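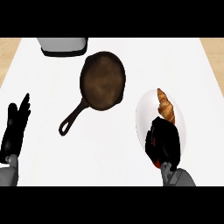 *Render: two arms, white tabletop, small cooking setup*

# Rotary encoder skips counts on fast turns

**claden_bench**

Mechanical encoder, two channels plus push switch, feeding a 16 MHz 8-bit board. Both channels go to external interrupt pins with the internal pull-ups on. The menu code reads a signed counter in the main loop and redraws a character LCD when the value changes.

Slow turns are fine. Fast turns lose counts, and sometimes the direction flips for one detent. I added a 5 ms lockout inside the interrupt routine to kill bounce, which fixed the double counts and made the skipping worse. The LCD redraw takes 15 ms according to a pin toggle and a scope.

Should I replace the encoder or change the code?

**Frans Segers**

Change the code. A 5 ms lockout is too long for a fast spin. You are throwing away real edges along with the bounce. Put 10K pull-ups on both channels, 10K in series to the pins, 10 nF from each pin to ground, and delete the lockout. The internal pull-ups are weak and the value is poorly controlled.

**tultuser**

Disagree on adding parts first. A state table handles bounce on its own. Keep the previous two bits, shift in the current two, index a 16-entry table containing 0, +1 and -1. Bounce on one channel gives +1 then -1 and cancels. Illegal transitions give 0.

```
static const int8_t tbl[16] = {
 0, -1, 1, 0,
 1, 0, 0, -1,
 -1, 0, 0, 1,
 0, 1, -1, 0 };

state = ((state << 2) | read_ab()) & 0x0F;
count += tbl[state];
```

Run it from a 1 kHz timer interrupt and leave the external interrupts off. Divide the count by four if your encoder does a full cycle per detent.

**Frans Segers**

Polling at 1 kHz will miss transitions on a quick flick. I have seen edges under 1 ms apart on worn parts. Same table, pin interrupts, RC filter. The filter limits how often the interrupt fires, so bounce does not eat CPU time.

**sampaio_r**

You can run the timer at 4 kHz. The routine is short. On a 16 MHz part that is 4000 cycles between ticks and the table lookup needs maybe 1 or 2 percent of them.

Also check that the counter is volatile, and if it is 16 bits, copy it with interrupts disabled. An 8-bit CPU reads it in two halves. That can look like a random jump.

**claden_bench**

It was an int and it was not volatile. Fixed both. No change to the skipping, but the wild jumps I forgot to mention are gone.

**Haris Omerović**

Is the LCD library turning interrupts off while it writes? Some do. If the redraw blocks for 15 ms with interrupts masked, neither method above will help. Look at the source for cli() or noInterrupts().

**claden_bench**

Found one. It wraps the whole string write. The comment says it protects the enable pulse timing.

**Haris Omerović**

The enable pulse has a minimum width and no maximum that matters for this. Remove the wrapper, provided nothing in an interrupt routine touches the LCD pins or their port.

**claden_bench**

Test results, hand-spun, 52 detents each run, fastest I could manage:

| Setup | Counted |
|---|---|
| Original code | 31 |
| Wrapper removed, lockout kept | 38 |
| Wrapper removed, table at 1 kHz | 50 |
| Wrapper removed, table at 4 kHz | 52 |

No capacitors fitted yet.

**Frans Segers**

One run per row is thin, and a new encoder bounces less than one with a year on it. I would still fit the RC. The parts cost next to nothing.

**tultuser**

No objection to the caps as extra margin – my point was the order of work. With the RC in place, check that the pins have Schmitt trigger inputs. On this family they do.

**claden_bench**

Will order 10 nF ceramics and repeat the runs on Sunday with the old encoder from the Datska panel, which is in much worse shape. Staying with 4 kHz for now.

**sampaio_r**

Post the scope trace of the old one if you get it. Both channels, 1 ms per division.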